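An Afternoon at the Narico Open Day

Posted in June

The annual open day at Narico was held earlier this month, and I was pleased to attend on behalf of our small regional newsletter as well as for my own interest. I have followed the field of household robotics for several years, chiefly by reading, and I had not previously had the opportunity to put questions to the people who carry out the work.

Visitors were received at the front desk from 10 in the morning and assigned to groups of seven. Our group was led by Ulla Hirvonen, who asked that mobile phones be switched to silent and that questions be held until the end of each station. The second request was not observed for long.

The first station concerned maintenance and need not detain the reader. The second was devoted to Urnel, the programme under which Narico prepares its tabletop handling tasks in simulation before any hardware is committed to them. Ms. Hirvonen explained that a task is first laid out in a rendered room, with a single arm suspended over an optical table and a selection of ordinary kitchen and household articles set out upon it. The arrangement shown to our group included two crates, one yellow and one dark grey, together with plates, mugs, a banana and a can of Spam. Each arrangement is attempted some 2000 times, with the articles shifted slightly between attempts, before the results are reviewed.
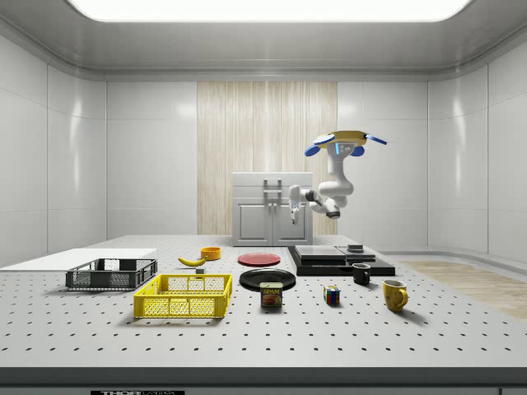
Jouko Turunen asked whether a banana was a fair test of anything, given that no two of them in his own kitchen had ever been the same shape, and said he would be more persuaded by a bag of frozen peas. Ms. Hirvonen replied that the point was well taken. Rigid and near-rigid articles are handled first, she said, and bags of any description remain on a list for later in the programme. Mr. Turunen wrote this down.

I found the exchange instructive. The choice of articles has a considerable bearing on what such a programme can claim. A mug presents a handle, which may face toward the gripper or away from it; a plate lying flat offers very little to hold except its rim. I asked which of the two gave more difficulty and was told that it was the plate, by a wide margin. Of the attempts reviewed in the most recent round, 247 had been set aside for closer study, and most of these involved plates.

There was also discussion of how far a simulated result may be relied upon. Ilari Kiiskinen, who joined us for this portion, was candid that friction and weight are estimated, and that a grasp which holds in the rendered room may slip on a real bench. The staff therefore repeat a portion of the work on hardware. We were not shown this, as the laboratory concerned was closed to visitors for the day — a disappointment to several members of the group, myself included.

Tea and butter tarts were served afterwards in the lower hall. Parking was adequate, although the signage from the ring road could be improved. Those who wish to attend next year should register early and should request the Urnel station specifically, as the Hyvönen building tour runs at the same hour and one cannot do both.

I extend my thanks to Ms. Hirvonen and her colleagues for their patience. A shorter notice of the visit will appear in the next newsletter, and I would be glad to hear from any reader who took the Hyvönen tour.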